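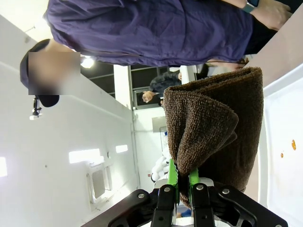
Brown towel, green fingers, and a whole lot of rules I didn't have last September.

July 3, 2026

So I finally wrote our table rules down! They've been living in my head and on the back of a Drilley catalog for months, and people kept asking me the same things (where do I stand, can I move that, is it okay to touch the tray), so I sat down and typed the whole mess into two pages. Somebody at work called it the Pringle document, after the name of our wiping task, and now I guess that's its name.

If you're new to this blog, I work on the dull side of robotics. I don't write the clever code. I set tables up, I reset them, and I fuss over what goes on a log sheet. Wiping and tidying tasks are my favorites, and they're also where sloppy habits do the most damage, so most of Pringle is about small stuff.

Rule one is that one person talks to the robot at a time. I mean one person at the table, on the far side from the arms, and everyone else goes about their business behind. We share a big open floor and folks walk through with coffee all day long, which is fine by me as long as they don't lean in to help. I used to be terrible at this! I'd see a cloth slipping and my hand would be halfway there before I'd thought about it. Now the rule says you say "hold," you wait for the operator to say "holding" back, and then you reach. If you don't hear the word, you keep your hands to yourself.

Rule two is about pointing, and it got more argument than everything else put together. Some of us wanted no hands over the table at all once a cloth is in the gripper. I get it, but you do need to be able to show which bits of paper you mean. 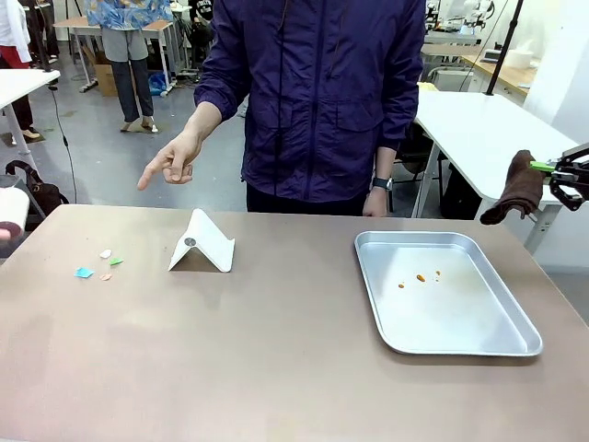
What we settled on is that you can point with one hand, from your own side, and the other one stays down. No reaching across the tray, no picking a scrap up to show it off and putting it back "pretty much where it was." It never goes back where it was. If a scrap moves, you call it a new layout and write it on the sheet, even if you only nudged it with a cuff (loose sleeves, I'm looking at you).

The mess itself has a rule too. Keep it small and keep it plain. Little torn scraps in different colors, a few crumbs in a baking tray, and that's plenty. I had a phase of making really theatrical messes and they were a pain to put back the same way twice. We did 210 resets on an older task called Zotudell and I'd say my artistic period cost us a good chunk of those. You live and learn.

Then there's the bit about starting. Before a run the person at the table drops both arms, stands still and waits 5 seconds. It feels like forever the first few times, you feel like a kid in a school photo, but it gives the operator time to look everything over without wondering what you're going to do next.

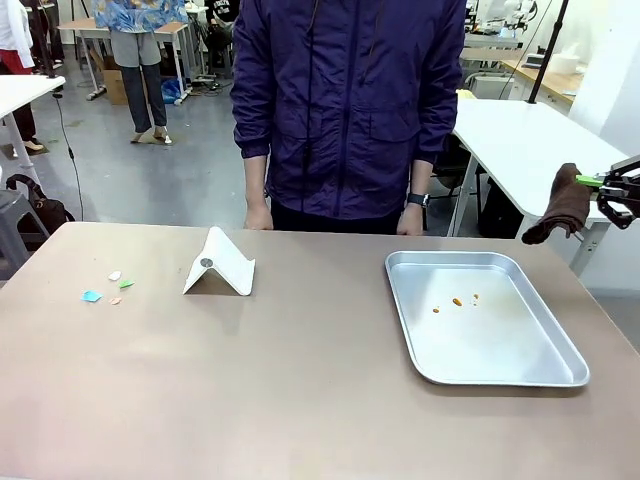

I borrowed that pause from Nendent, the shop I was at before, where it was taped up next to every single station. I thought it was silly back then and I've come all the way around on it. It's also the rule visitors pick up the fastest, which surprised me a little.

Things I still haven't sorted out: whether a watch should come off before you work near the arms (I lean yes, I've been outvoted so far), what to do about cords and drawstrings on jackets, and how often a towel gets swapped for a fresh one. Right now the draft says every 3 days and I made that number up at my desk. If you run wiping tasks and you have a better one, please leave it in the comments, and tell me how you landed on it.

I'll put up the full two pages once I've fixed the typos. There's a whole section on labeling bins that I wrote very late at night and it needs some work.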